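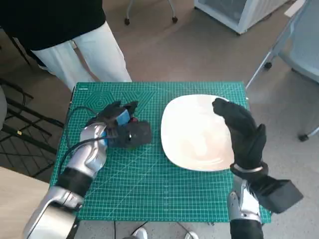 I've wanted a proper cutting mat for years and kept making do with the back of an old calendar, so when my sister-in-law Idalina Meireles said the big Pevow was down to £43 at Teixeira in Gellasstead I was in there on the Monday before I'd finished my tea. It's the green self-healing one with the fine white grid, and it covers a small table, so the whole top becomes a work surface. I like that far more than I thought I would! The ruler markings run along the edges, and there's a faint hexagon pattern up near one corner for the quilters (I don't quilt, but I've traced round it for gift tags). A big square plate only takes up part of one half, which should give you an idea of the room you get.

The surface has a bit of grip to it. Paper stays where you put it, and fabric lies nice and flat. I've done a good 100 passes with a rotary cutter along the same line, making bunting for the school fair, and if I tilt the mat to the lamp I can find the line, but my fingernail can't. A craft knife leaves more of a mark. I pressed much too hard on some greyboard the first week and that groove hasn't closed up, so go gently.
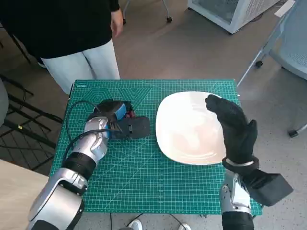

Plate on one side, power tool on the other, all on the Pevow.

The grid is the bit I use most. It's thin and crisp, and I can square up card against it without getting a set square out. My one moan is that the white lines vanish under pale tracing paper – a yellow grid would have been easier on my eyes.

Storage is the other thing. You mustn't roll it, and you mustn't leave it in a hot car either (the Remska I had before went wavy on a parcel shelf and never forgave me). Mine mostly stays put on the table. When I do need the table for something else it goes flat under the spare bed, which is a faff, and I have to get the dog out first.
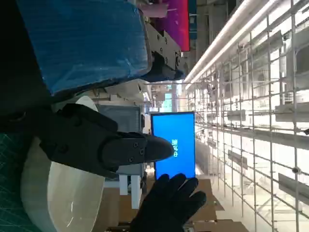
White grid rack, grey hooks. Handy for rulers and scissors.

Cleaning is warm water, a drop of washing-up liquid and a soft cloth. PVA peels off once it's dry. Permanent pen doesn't, so I now have a small purple moustache near the 2 on the ruler edge.
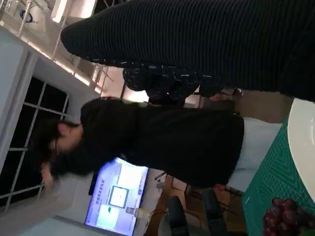
Can you use both sides of the mat?

The back is plain and takes a blade just as well, so I keep mine for messy jobs like glue and spray paint, and flip it over when I want the grid.

Would I buy it again? At £43, yes, happily. At full price I'd probably go down a size.

Related reviews
Remska folding craft table
Rotary cutters for small hands
Pevow steel safety ruler
Pegs, hooks and racks for a tiny sewing room

Last updated: May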